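Home Posts Projects About

Shiny things and a stubborn planner
18/12/2025, by Mwanahawa Mabula

Kimaro, my grasp planner, finally has a cost term for glossy objects – only took me since September! The old version trusted every depth point equally, so a black bottle on its side came back as a cloud of confetti and the wrist wandered off to grab at nothing. 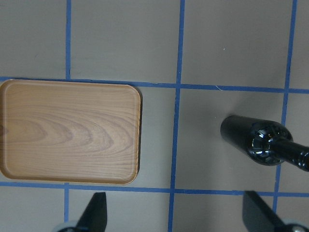 Now I throw out the dodgy points first and fit a cylinder to whatever's left. Over 176 replays the bad grasps dropped from 59 to 50. Not flash, I know, but I'll take it (and the planner's no slower, which I was dead worried about). Trays are still a pain, mind you – low rims get swallowed by the table plane. Might have a crack at that after Chrissie.

Recent posts
Moving my logs to Cludport
Tenda and the colour calibration saga
Why I gave up on Satitz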